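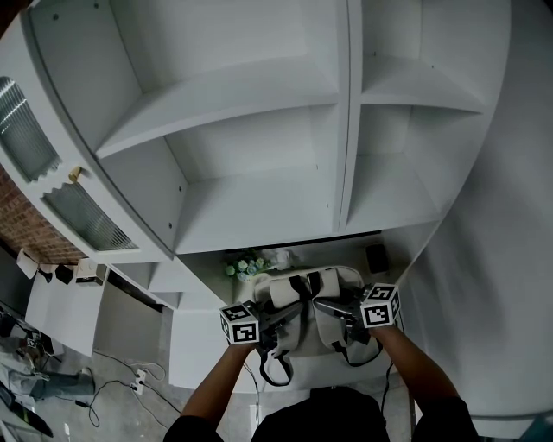 Recording Demonstrations with Handheld Grippers: Good Practice for Furnished Rooms

Jendholm Manipulation Laboratory
Revised November 14, 2022
Prepared by Līga Priedītis and Iolo Mathias

Purpose

This page sets out how operators are to prepare, carry out and close a recording session in which household objects are handled with a pair of handheld grippers. It applies to all furnished rooms at the Jendholm site and to any room used on loan. It does not cover fixed arms or mobile bases. Those are dealt with in the cell safety rules kept by Leszek Kurek.

The steps are written for operators who have completed the introductory course. New operators should work through them with a session lead present until the lead has signed their training record.

Before you enter the room

Read the task sheet in full. The sheet names the object, the starting place, the finishing place and any condition that would make a take invalid. If the sheet says that a bag is to be placed on a shelf, it must also say which shelf and which way the bag should face. A sheet that leaves this open is returned to the author. Operators do not settle the question themselves, as two operators will settle it differently and the takes will not match.

Check the grippers at the bench:

Open and close the jaws fully, several times. Movement should be smooth through the whole range.
Look at the jaw surfaces for grit, thread or tape residue. Wipe them with a dry cloth.
Press lightly on each marker cube. A cube that shifts under a fingertip must be refitted and the gripper calibrated again.
Examine the printed faces. Replace any cube with a scratched, creased or shiny face.
Confirm that the left and right units are in the correct hands. The two are calibrated separately and must not be exchanged.

Clothing matters more than new operators expect. Wear plain sleeves that fit closely at the wrist. Remove watches, bracelets and lanyards. Patterned fabric with strong black-and-white squares or checks is not permitted in the room during a take.

Preparing the work area

1. Clear the part of the counter or table where the object will be handled. Items that belong to the setting, such as flowers or a folded cloth, may stay if the task sheet lists them. They should stand far enough back that a strap or sleeve will not catch them.

2. Open any cabinet doors that the task requires to be open, and leave them at rest. A door with glass panels should be placed so that the room lights do not reflect toward the operator. Where this cannot be done, dim the nearest light and enter the change in the session log.

3. Inspect the shelves. Make sure that boards are seated on their pins and will bear the weight of the object. Adjustable shelves can tip when a load is set down on the front edge.

4. Walk the floor. Cables and power strips must lie outside the operator's standing area and outside the route to the door. A cable that has to cross the route is covered with a floor channel, even for a short session.

5. Agree on where other people will stand. Observers remain behind or to the side of the operator and do not cross the work area once recording has begun.

6. Place the object in its starting position and compare it with the task sheet.

Handling soft objects with straps

Bags and backpacks cause more rejected takes than any other class of object in our collection. They change shape when lifted, and their straps move independently of the body. The following practice was agreed in May and is now the rule for all soft goods.

Lay the bag down with its straps as the task sheet states. If the sheet says nothing about the straps, fold the padded shoulder straps upward, toward the top handle, and let the thinner webbing lie where it falls. Do not tuck the webbing away between takes unless the sheet asks for it. Some variation in the lie of the webbing is wanted.

Approach with both grippers open. Bring the jaws in toward the handle or the base of the straps at a steady pace, and close on one layer of material where possible. Gripping a buckle is not allowed. Buckles slip out of the jaws without warning and have chipped a jaw insert on 2 occasions.

Keep both marker cubes facing upward and clear of the bag for as long as the motion permits. Material that swings over a cube will hide it. A short loss of tracking is acceptable. If a cube is hidden for more than 2 seconds, the take is marked for review, and the operator repeats it.

Lift only after both jaws are closed. Pause briefly, let any hanging loop settle, and then move. When placing a bag inside a bookcase, bring the lower edge over the front of the shelf first and lower the rest behind it. Release one gripper at a time. Withdraw each one along the line by which it entered, so that the jaws do not drag a strap back out over the edge.

Pace and rest

Work at the speed at which you would put the object away at home. Takes performed too slowly are of limited value, and takes performed in haste tend to be the ones with lost tracking.

The grippers are not heavy, but holding them out from the body is tiring. No operator records for longer than 30 minutes without a break. After nine takes of any lifting task, set the grippers down on the bench and rest the hands, whether or not the time limit has been reached. Any soreness in the wrist or forearm is reported to the session lead on the same day.

When a take goes wrong

Let a dropped object fall. Do not reach after it with the grippers, and do not catch it between the forearms. Stop the recording, check the object and the furniture for damage, and mark the take as failed. Failed takes are kept. They must not be deleted by the operator, even when the cause was plainly a mistake.

If a gripper strikes a hard surface, finish the session on that unit only after it has passed the bench checks again. A strike that moves a cube makes every later take unreliable – including those that look correct on the monitor.

People and privacy

Other persons may come into view during a session. Everyone in the room must have signed the site consent form before recording starts, whether they are taking part or only passing through. Letters, screens, badges and family photographs are removed or turned face down. In rooms used on loan, the householder or manager is shown the area that will be recorded and may ask for any item to be taken out.

Questions about consent go to Divya Hegde. A session does not begin while such a question is open.

Closing the session

Return the object to its storage bin and the furniture to the position shown on the room card. Unplug chargers before coiling cables. Wipe the jaws, fit the cube covers and put both grippers back in the case with the left unit on the left.

Complete the log before leaving the room. The entry must give the task number, the operator, the gripper pair, the number of takes, any take marked for review, and any change made to lighting or furniture. Write "none" where there is nothing to report. A blank field is treated as missing and the log is sent back.

Related documents

Bench calibration of marker cubes (Tukia procedure)
Cell safety rules for fixed arms
Room card template
Site consent form, with guidance for visitors

Corrections to this page should be sent to Gil-soo Gil, who holds the master copy. Printed copies in the rooms are replaced whenever the revision date changes.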